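Section 3: Finding a home for your Imgate reconditioned desktop

Welcome back, and well done for getting through the unpacking! If you still have the box, do please hang on to it until January at least, as it is by far the safest way of sending the computer anywhere. The inside of the tower has already been seen to, so you won't need to open the side panel for anything in this section, and you can leave your screwdrivers in the drawer.
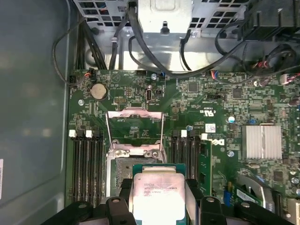 Processor and open socket.

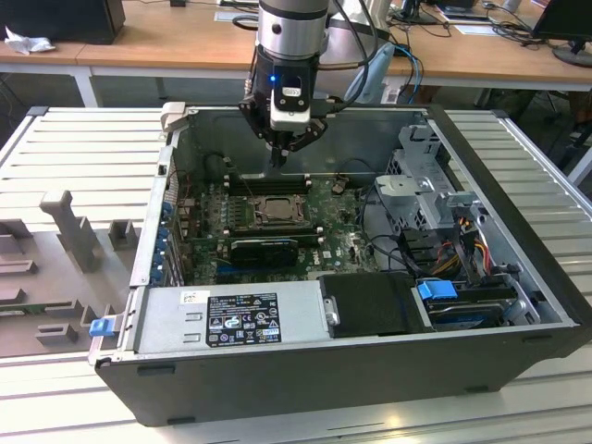
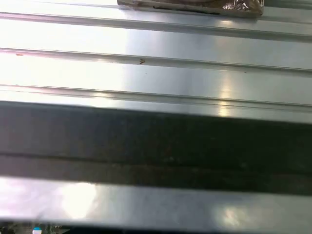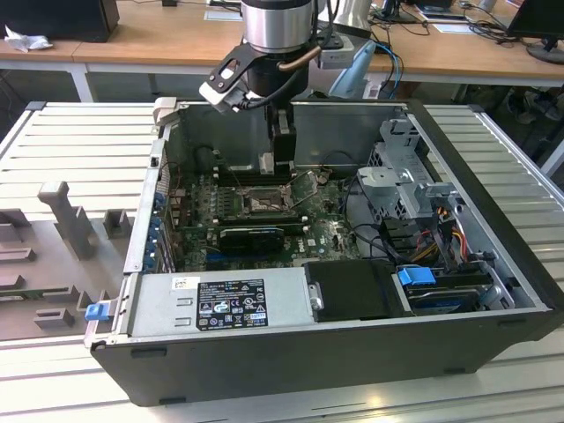

What you will need is a cup of tea, a duster and a clear half hour. Most of the calls we get in the first week are to do with where the computer has been put (under a radiator, very often, or shut in a cupboard with the hoover), so it's well worth taking your time over this part.

3.1 Choosing the spot

1. Pick a firm, level surface. A desk or a low shelf will do nicely. If you bought the Sjögren stand with your order, put that together first and follow the leaflet that came with it.

2. Leave a hand's width of space behind the tower and on both sides. The back matters most, as the warm air comes out there.

3. Keep it off thick carpet. If carpet is all you have, a piece of flat board underneath is perfectly good.

4. Have a look at where the sun falls in the afternoon. A window behind the screen makes everything hard to read, and you'll find yourself squinting by teatime.

5. Check that you can reach the wall socket without stretching a lead across a doorway.

Note: The mains lead in your box is for the tower. The one for the screen is packed with the screen, and the two are not always the same, even when they look it.

3.2 Joining everything up

Leave the wall socket switched off until you reach step 6. It makes the whole job more relaxed, especially if there are children or cats helping.

1. Stand the screen where you want it and tilt it until you can see the whole of it without lifting your chin.

2. Plug the screen cable into the screen first, then into the back of the tower. Both ends only go in one way round. If it won't go, turn it over and try again gently.

3. Plug in the keyboard and mouse. Any of the matching sockets will do.

4. If you have a Bollberg printer, leave it unplugged for now. It gets a section of its own (Section 5), and it does like to be introduced last.

5. Push the mains lead firmly into the back of the tower, then do the same for the screen.

6. Switch on at the wall, then press the button on the screen, and then the one on the tower.

Caution: Never use an extension lead that is still wound on its reel. It can get very hot. Unwind it fully, or use a short block instead.

3.3 The first start

The first start is slower than all the others, so don't worry if the screen stays dark for a little while. You may hear the fan run fast and then settle down. After that you'll be asked for your language, your keyboard (choose United Kingdom, or the pound sign will end up somewhere odd) and a name for the computer. Keep the name short. Gwawr Eynon, who answers our helpline, has had to spell out some very long ones!

If you see the message "Code 293", the keyboard hasn't been found. Switch off, move its plug to the next socket along and start again. "Code 75" means the same thing for the mouse.

Note: Plellia, the backup program, will offer to set itself up at this point. Choose Later. You'll want your internet connection working first, and that comes in Section 4.

Still stuck? Ring the helpline on extension 1377, or write to Seren Jenkins at the address on your delivery note, giving the number from the sticker on your box.

Guide last revised August 2019.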